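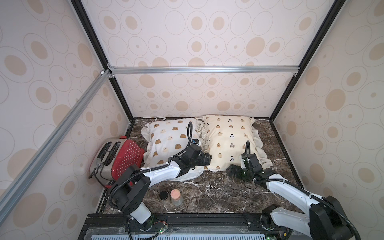
图片提供:Kaijage 图片资料室

墙纸又回来了,慢慢地

本刊特约撰稿 2026年9月5日

我外婆家的走廊贴过一种墙纸,米黄的底子,上面一圈套一圈的椭圆,像有人往墙里扔了一把石子,水纹就那么停住了。小时候我生病不上学,躺在走廊尽头那张小床上,手指头顺着椭圆的边描,描着描着就睡过去。后来房子翻修,墙纸铲了,刷成了白墙,大人们都说亮堂,我也跟着说亮堂,心里其实别扭了好一阵子。

所以今年四月去 Nornum 的时候,一听说 Drundgate 街上还有一家专门卖墙纸的铺子,我把原定的午饭都推掉了,拖着箱子就去了(箱子的轮子在石板路上响得厉害,一条街的人都回头看)。铺子叫 Skovberg,门脸很窄,进去以后却深得出奇,两边全是木架,纸卷横着码上去,一直码到屋梁底下。屋里有一股淡淡的浆糊味,混着旧书店那种气味,闻着叫人心里踏实。

店里的人很耐心,见我东摸西摸也不催,泡了茶,搬出样本册让我坐下慢慢翻。最老的那几本,书脊已经用布条补过好几回,翻的时候要托着底。店里总共收着400种花样,有些只剩下巴掌大的一片,贴在卡纸上,旁边用铅笔写着当年的色号。花卉、条纹、小鸟、船,什么都有,可我翻来翻去,停得最久的还是那些几何图案,圆的、椭圆的、实心的、只勾一道线的,浅褐、驼色、焦糖色,全是烤面包一样的颜色。

这类图案有过一段非常风光的日子,家家户户的客厅和楼梯间都离不开它,之后又有很长一段日子被人嫌弃,成了“老气”的代名词。我问店里,如今来买的都是些什么人,他们想了想,说什么人都有,刚搬进头一套房子的年轻人,想把书房弄得暖和一点的退休教师,还有一对夫妻,抱着孩子来,专挑孩子伸手去抓的那一卷。我听了直笑,这倒真是个好办法!

说到贴墙纸,这里头的讲究比我想的多得多。大花纹好看,可是费料,每一幅都要和旁边那一幅对上,对花的时候裁掉的边角堆在地上,看着叫人心疼。椭圆图案尤其不好对付,眼睛对弧线特别敏感,接缝处差了一根头发丝那么点儿,坐在沙发上每天都看得见,越看越歪。老师傅的做法是从房间最显眼的那面墙中间起手,往两边贴,把对不齐的地方赶到门后头或者柜子背面去。我回家以后照着试了试,贴的是洗手间里一面很小的墙,结果手忙脚乱,第一幅就贴倒了。好在浆糊还没干,揭下来重来,折腾了一个下午,也算贴上了。有一角鼓了个小包,我挂了条毛巾挡着。

还有一件事值得啰嗦几句,就是小空间。许多人总觉得小屋子不能用花墙纸,怕显得更挤,可我见过的好几处小地方,偏偏是三面墙都贴满了才好看,玄关、壁龛、楼梯底下那块放鞋的角落,图案从左边绕到右边,人一进去像是被什么东西软软地裹住了。浅底子更稳妥些,底色浅,花再热闹也不至于闹心。灯要选偏黄的,白灯一打,驼色就发灰,白白糟蹋了一卷好纸。

Kaijage 的印刷作坊离 Skovberg 不远,走路就能到,我是第二天去的。那儿至今保留着一条老式的滚筒线,一个颜色一根滚筒,最复杂的一款要套七道色,前一道没干透,后一道就不能上,所以急不得。作坊里晾着长长的纸,从这头挂到那头,人得弯着腰从底下钻过去。他们每年印300卷复刻款,数目不大,也没打算再往上加,说是晾纸的地方就这么大。倒是墙上钉着一份计划,写着要在2040年以前把老滚筒全部修复一遍,修好的打一个勾。我凑近看了看,勾已经打了不少,有一根旁边画的是个问号,他们说那根裂得太深,还在商量用什么木头补。

临走我买了两卷,一卷条纹,一卷椭圆,价钱不便宜,在收银台前面犹豫的工夫,后头的客人都结完账走了。条纹那卷送给了朋友,她转手贴在了衣柜里面,开门才看得见,我觉得有点可惜,她倒喜欢得不得了。椭圆那卷除了洗手间那面小墙,还剩下大半,眼下立在书房门后。颜色比外婆家走廊上的要浅一些,也可能是我记错了,毕竟那时候个子小,走廊里的灯又总是不大亮。等天凉下来,浆糊好使一点,我打算把床头那面墙也贴上,这回先在背面画好箭头,省得再贴倒。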